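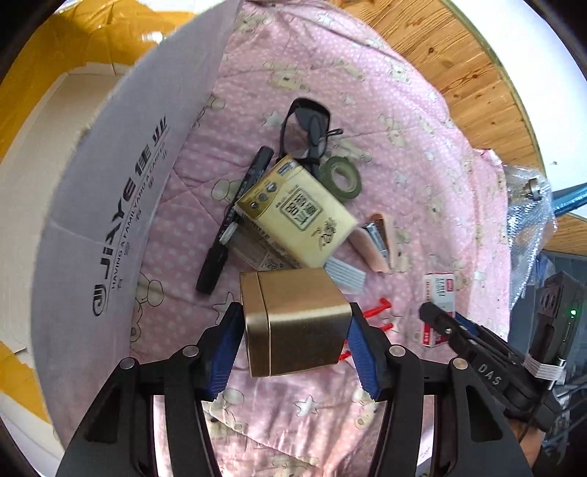

Lejla Babić and Corina Dinu
Dilholm Institute for Home Studies

Figure 2. Small square metal tin with a brushed bronze-gold finish; patterned quilted blanket underneath.

4. Keeping and reusing metal tins

4.1 What the households keep

In the first part of the study we asked the households of Purnuseck which packaging they keep after the contents are finished. Glass jars were the most common answer, and metal tins came second. In total the respondents described 940 kept containers to us, and for each one we noted the shape, the type of lid, the present use and, when the person remembered it, the first content. The present section deals only with the tins.

We use the word "tin" in the everyday sense, for any small metal box with a lid that can be closed again. Food cans which are opened by cutting are not included. The square form with a separate lid (Figure 2) is treated by us as one type, whatever its size, and the round form as another. Hinged boxes make a third type, and they were mentioned less often than we had expected from the older literature on the kitchen.

4.2 Reasons for keeping

The reason given most often was that the tin was "too good to throw away". This phrase, or one very near to it, appears in the interviews with younger and older persons alike. When we asked what "good" means, the answers became more different. Some respondents spoke about the lid and how well it closes. Others spoke about the colour of the metal, and a gold or copper tone was often named as a sign that the thing had been a present. A retired teacher told us that she keeps a tin for a year before she decides what it is for, and in that time it stays empty on a shelf.

We wish to note that an empty tin was in many homes not considered as waste and also not as storage. It was in a waiting position between the two. Our questionnaire had no box for this answer, and in July we added one. The answers collected before this change were coded again by hand, by both authors separately, and the 8 cases on which we did not agree were left out.

4.3 Present use

Where a tin was in use, it usually held sewing things, tea, buttons, keys or medicines. Bedrooms and living rooms were named more than kitchens. It seems that a tin moves away from the kitchen when its first content is finished, and it seldom comes back. Respondents who had moved house in the last years kept fewer tins, but they could tell more about each one.

Loss of the lid was nearly always the end of the use. Of about 80 tins which were reported as thrown away, most had lost the lid or had a lid which no longer fitted. Rust was mentioned only by households with a damp cellar. We return to the question of lids in Section 5, together with the glass jars.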